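Table tennis club wins its argument with the council, keeps its Thursdayless timetable

Sep 23, 2023

Sturska Table Tennis Club will be allowed to stay in the old Hillitz building after all, ending a dispute that began in August with a letter about noise and grew, over 4 further letters, into a dispute about the meaning of the word "noise".

The complaint came from the reading room upstairs, where regulars said the steady tick of the ball was harder to ignore than traffic, roadworks or one another. The council measured the sound, found it to be quieter than the reading room's own radiator, and then proposed to move the club anyway.
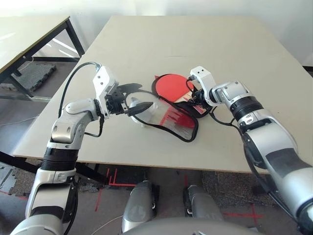 The alternative on offer was a hall at Tiltar, which has a fine sprung floor and a ceiling low enough to return a lob unaided. Club secretary Shabani Simiyu went to see it and came back with a short report. "It would suit a very good bowls club," he said.

Members then got up a petition, which drew 399 signatures in a town where the last one, on the subject of bins, managed 50. Several of the signatories gave their reason as "bins", and the council has agreed to pass these on.

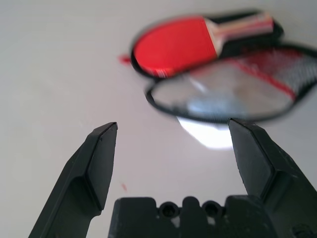
Under the new arrangement the club keeps its evening sessions and gives up Wednesday — or would have, had anyone ever played on a Wednesday. The reading room gets thicker carpet, paid for by the landlord, Hassanpour, and a sign on the stairs asking players to celebrate at a reasonable volume. Both sides have described this as a victory.

Beginners' evenings resume next week. Bats can be borrowed at the door, though the club would like it known that borrowing involves a second stage, in which the bat comes back. Soft shoes, please, and no coaching from the benches unless it has been asked for.
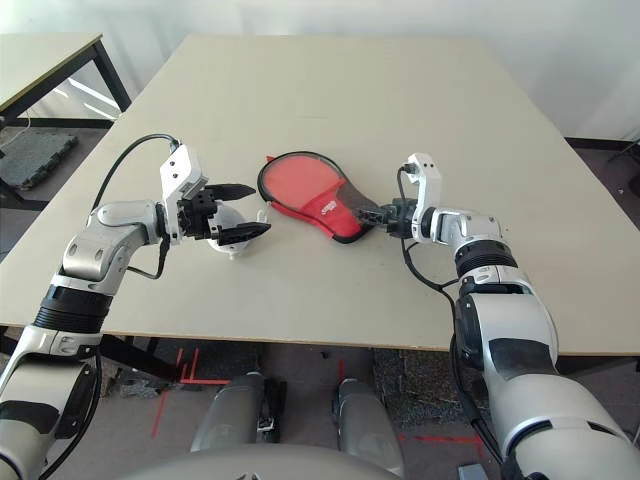 The council says it regards the matter as closed. The reading room has since written to ask about the radiator.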